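Caderno da oficina - 19 de agosto

Mesa de provas, parte da manhã. Cheguei cedo e fui logo desdobrar as toalhas que vieram da Brovuston, ainda com aquele cheiro de armazém (passei tudo a ferro, que vinco no meio da mesa me tira do sério!). São 3 padrões e a encomenda fechou em 976, com portes. Achei caro, mas o tecido cai bem e não escorrega.

A da Grasa vai para a cozinha pequena. A da Testa ficou curta, falta um palmo de cada lado - anotei 59 na etiqueta para não me enganar quando for pedir a troca. Se não responderem até outubro, corto e faço guardanapos, e pronto.

Para a mesa quadrada fiquei com a bege, e estou contente com a escolha. Andei a semana toda às voltas com a louça, porque a do Pisport tem um rebordo azul que briga com tudo, e queria uma coisa calma para o pequeno-almoço. O prato branco redondo resolve: com o oval cor de laranja em cima, vê-se logo onde está o centro da mesa, e a faixa com a flor branca grande e o "Jasmine" em letra corrida continua a ler-se bem ao lado. A chávena branca ficou lá na ponta, e acho que a deixo por ali. Falta ver a bainha e experimentar com o candeeiro aceso, que à noite o bege puxa para o amarelo.
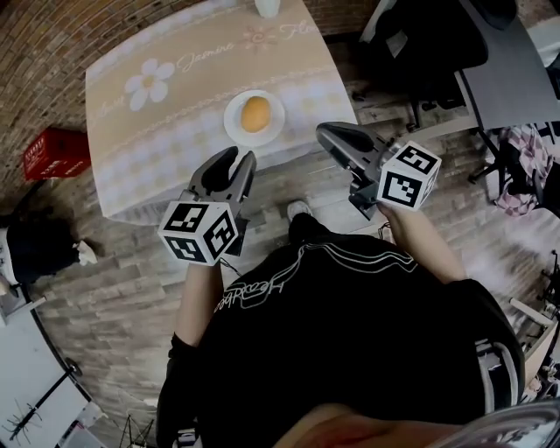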